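Folding by the Numbers: An Afternoon at Flinico's Open Day

The invitation from Flinico listed a two-arm towel folding station as the main item of its open day, which took place on Friday, January 2, 2026. Towel folding has been a standard problem in robot manipulation for years. Cloth has no fixed shape, it hides parts of itself when it bends, and small errors early in a fold come back larger at the end. A company that puts the task in front of visitors is showing its control software more than its hardware.

Flinico builds software only. The arms are bought in, and the fingers come from a small supplier called Fomeck, which also makes the mounting plates. The company's own product is Yeom, a control program that takes camera images and joint readings and puts out motion commands for both arms at once. The open day was meant to show the current version to prospective customers, most of them from commercial laundries and linen rental firms. There was also a small group of students, who asked most of the better questions.

Irina Ilie leads the manipulation work and ran the demonstration. She began with the training data, and spent longer on it than on anything else. Yeom's folding behavior was trained on 937 demonstrations, each one recorded while a human operator drove both arms through the full task. Another 189 recordings were left out of the training set. Some had dropped frames and others had timing offsets between the arms, and a few were rejected for style. An operator who pauses for a long time before each grasp teaches the policy to pause too.

"We fixed more problems by deleting recordings than by changing the network," Ilie said.

The task itself is divided into stages on paper, although the software does not treat them separately. The towel is flattened, folded lengthwise, folded lengthwise again, and then squared up before the ends are brought together. Ilie described the squaring step as the hardest. After the long folds the towel has several layers, and the top layers shift against the lower ones when an arm pulls on a corner. If the grip takes too few layers, the stack shears. If it takes too many, the fingers push the whole stack across the table instead of closing on it.

The table covering is part of the setup. A black sheet gives strong contrast against light-colored towels, and fabric under fabric adds some friction, so the bottom layer tends to stay where it is. The drawback is that the sheet can wrinkle or be picked up along with the towel. Yeom has no separate check for this. It depends on the operators having kept the fingers high enough during recording, and Ilie said the failure still turns up during long sessions. 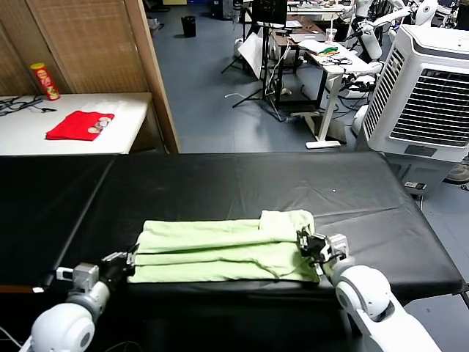

Grip height is where the two-arm arrangement earns its cost. One arm can hold an end in place while the other pulls, and tension across the cloth takes out creases that a single arm would have to press flat. The difficulty is coordination. Pull too early with one side and the other loses its hold. Yeom predicts motions for both arms in a single output, so neither arm waits for a signal from the other. Earlier versions ran two separate policies with a handshake between them, and Ilie showed a plot of the delay that this added. It was small per step, but it accumulated over a fold.

Force sensing was a frequent question from the laundry people. The station does not use a dedicated force sensor at the wrist. It estimates load from motor current, which is noisy but good enough to tell a firm hold from an empty one in most cases. Thin fabrics are the exception. With a dish towel or a pillowcase, the difference in current between one layer and none is lost in the noise, and the software has to rely on the cameras.

Ilie ran 20 towels for the visitors over the course of the afternoon, and 5 of them did not meet the acceptance standard. The standard is a plain one: edges aligned within a set tolerance, no layer folded under, and the finished towel placed inside a marked zone. Two of the failures were end corners that curled and were then folded into the stack. One towel was dropped. The remaining two finished outside the tolerance and would probably have passed in a household. Flinico counts them as failures anyway, and reported them that way on the results sheet handed out afterward.

Speed was not part of the pitch. A trained person folds a towel in a few seconds, and the station is far slower than that. Asked about throughput, Ilie said the current motion limits were set for the comfort of visitors and the life of the fingertips, and that the number she watches is the rate of human intervention per shift. A slow machine that runs through the night without help can be scheduled. A faster one that stops every half hour needs a person standing next to it, and the customer has then bought a machine and kept the wage.

That argument is reasonable, but it has limits. Commercial laundries already have folding machines for flat goods, and those machines are very fast once someone feeds them. The market for a two-arm station is in mixed loads and small lots, where feeding and sorting take up most of the labor. Flinico has not yet shown sorting. It has also not shown a towel being picked out of a basket, which several visitors mentioned. Ilie said a picking demonstration is planned for February and declined to give a success rate for it.

The second product on the program was Urow, a recording and review tool that Flinico developed for its own use and now intends to license. Urow lines up the camera streams with the joint data on one timeline, flags gaps, and lets a reviewer mark the point at which a demonstration went wrong. It then trims or rejects the recording. Part of the cleanup described earlier was done this way, and the rest by hand before the tool was ready. As software it is unremarkable to look at - a timeline, a set of plots, and a column of tags - but the students crowded around it for longer than they did around the arms.

Pricing for Urow will be per station. Yeom will be sold by subscription with a setup fee that covers the first round of data collection at the customer's site. Flinico does not expect a model trained on its own towels to transfer cleanly to a customer's stock, particularly where the weave or the hem is different, and the quote includes operator time for new recordings. How much time depends on the fabric. The sales sheet leaves that line blank.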